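The weight of a scarf

Ferkanska sells its scarves by weight of cloth as well as by size, and the label gives both. Most shoppers read the size and ignore the other figure. Anyone who has bought a square online and found that it will not hold a knot has learned what the second figure is for.

Silk weight is given in momme. A low number means a thin, light cloth; a high number means more silk in the same area. Chiffon is commonly 8 momme. It floats, it packs down to nothing and it slides off a coat collar within minutes. Twill for a neck square is heavier and has a fine diagonal rib on the surface, and the rib gives the knot something to grip. Satin of the same weight as twill will slip sooner, as its face is smooth.

Zinash Endale cuts and finishes for Ferkanska in a workroom above a shoe repairer. She handles the cloth before she looks at the paperwork. A corner is folded over the first finger and allowed to hang. Thin cloth drops straight. Good twill stands away from the finger a little before it falls, and that small stiffness is what makes a folded band keep its edge under a jacket lapel.

Her second check is the hem. A rolled hem sewn by hand is plump and slightly uneven, with the stitches hidden inside the roll. A machine hem is flat and shows a line of thread. Both are sound. The flat hem lies better under a shirt collar, and the plump one shows better when the scarf is worn loose over a plain knit. Price is a poor guide, and Endale has taken apart costly scarves with hems glued at the corners.

Size decides how a scarf can be worn more than most people expect. A small square goes once round the neck and ties at the side or front with short ends. It suits a round neckline and does very little for a deep V. The large square, folded corner to corner and rolled, goes round twice or covers the shoulders. Long narrow scarves are the easiest to wear and the hardest to cut, as any error in the grain shows up as a twist along the whole length. 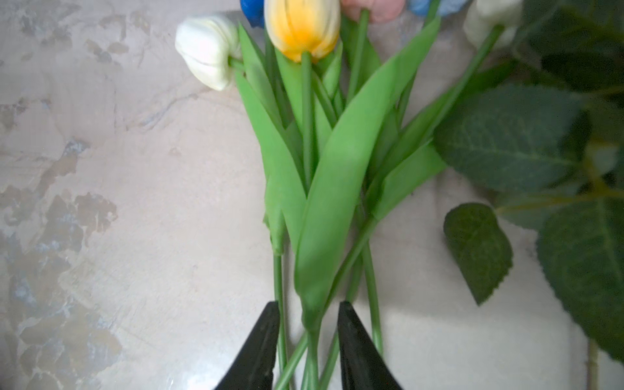
Colour is where Meron Seyoum, who draws the prints at Jiltden, parts company with the usual advice to match a scarf to the eyes or the shoes. She works from the coat. For a grey or navy coat she puts the strongest colour near the fold line, so that it sits in the middle of the band and the paler tones fall at the ends. A tulip gives the same order of shades, golden yellow down by the green stem and pale cream at the tips of the petals, and she has used that run from deep to pale in four of her current designs. The eye reads it as one colour. A print that jumps from yellow to white with no cream between them will look busy once it has been folded, however calm it seemed laid flat.

Seyoum also limits the number of screens. Each colour needs its own, and over 10 screens on a square of modest size tends to muddy the edges where inks meet. Her winter range stays at eight. Black outlines are left out altogether, as they break up in the folds and can look like marks on the cloth.

Print should go through to the back. On a good twill the reverse is paler but complete, and a scarf tied in a loose knot will show its reverse somewhere. Turn one corner over in the shop. If the back is nearly white, the scarf needs to be worn folded, with the raw side hidden.

Care is simple enough. Use cool water and a mild soap, and do not wring. Roll the scarf in a towel, then iron it from the back while still damp, stopping short of a rolled hem so that it stays round. Perfume should go on first and be given time to dry, as alcohol can lift some dyes. Store squares folded loosely in a drawer and change the fold lines now and then. A scarf left on a hook will stretch at one point and keep the mark.

Ferkanska's heavier twill squares come back into stock in November. The Jiltden prints are sold in two sizes, and the smaller one can be ordered with either hem.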